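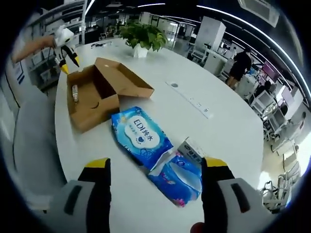
OFFICE LIFE / Gallery

Boxing up the big round table

2 min read · 44 shares · 2 comments

We share a floor at Lollarel with the Gallardo lot, and in the middle of it there's a big white table that belongs to everyone and therefore gets tidied by no one. You know the sort. It started the year as a place for quick chats and by May it had become the place where wet wipes, tissues, odd bottles and somebody's leads go to live. So on Thursday I finally did something about it, with one brown cardboard box and a cup of tea.

My plan was simple: anything you'd want in a hurry after spilling your lunch goes in the box, and the box stays on the table. Wipes, tissues, a little bottle or two. Everything else goes back to its owner or into the cupboard by the lifts. I did think about buying a proper organiser (I spent a whole lunch hour looking at a Petix one with drawers, and it was lovely) but I couldn't face filling in the form for it, and the cardboard was already there and had a perfectly good lid!

The wipes were the first to go in and they were a pain. Big blue pack, slippery, and longer than I'd bargained for, so they end up lying on the slant with everything else tucked in where it can. I tried them flat, I tried them on their side, I tried them at the bottom with the bottles on top. On the slant is the one that leaves the label facing up, and you can grab them without tipping the whole lot out.

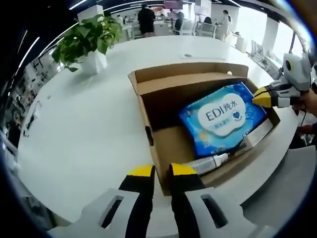

Wanting Shen thinks the wipes shouldn't be in the box at all. They're the thing everyone wants, so leave them out on the table where people can reach them, and keep the box for the bits that roll about. I was told this twice before lunch and once more by message, with a drawing.

I held out for a good hour and then had a go at it that way, mostly to prove a point. Out came the lot. I gave the box a shake over the bin, because cardboard sheds those little brown crumbs that get into everything, and started again with the small things first. It's a funny job, this. You think you're deciding where some tissues go and before long you're having strong opinions about corners.

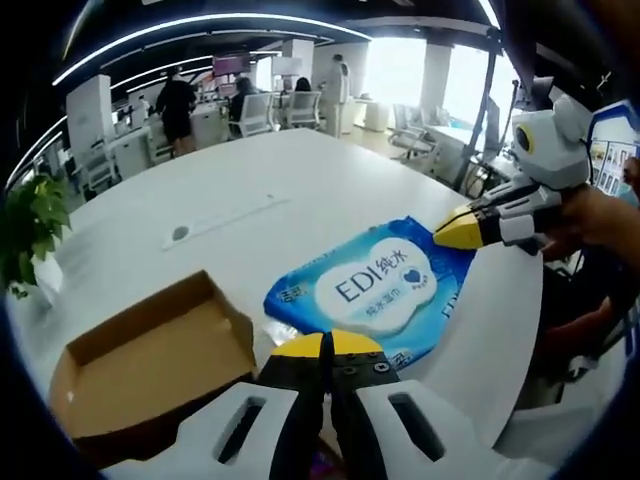 Anyway, the trouble with leaving things out is that a thing left out makes friends. One pack by itself is fine, but put it down before a meeting and afterwards it has a pen, a receipt and half a packet of biscuits next to it, and you're right back where you began. I've seen it happen at this very table. Gianni Leone's spare charger sat there so long that I'd started to think of it as part of the furniture. I still say a home with sides is better than a home without – but I'll admit the wipes do get used more when people can see them, and the tea rings have gone down a lot.

While I was at it I had a wipe round the edge of the table as well, and I turned the plant so its leafier side gets a go at the window. Guoqing Qiu waters it and has asked me to say, in writing, please don't give it your leftover tea.
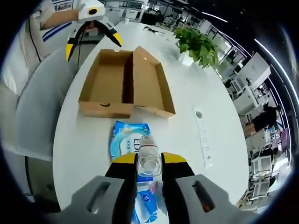
Bottles are where I've changed my mind the most. I used to lay them down because it looked neater, and then they'd slide about every time someone bumped the table, so now I want them standing up wherever I can. A box with two sections is handy for that: the deeper one with the handle hole for tall things like the clear water bottle with the white cap, and the shallower tray side for anything flat. The only rule I'd add is to keep it all well away from the row of sockets down the table. I've got visions of a leaky cap and a very quiet afternoon.

So that's the box. It isn't pretty and I've already been asked if I'm going to paint it (maybe, if I can find the nice green from the Mudska shelves). If your tissues have gone missing, look in there before you come and find me.

2 comments

Saturnino Goicoechea
Team wipes-on-the-table, sorry. But I like the two sections idea and I'm pinching it for our kitchen, where the tea towels have taken over. Did you glue anything or does it hold by itself?

Yuxi Guo
Can the leads have a box too please? I've got three that fit nothing I own.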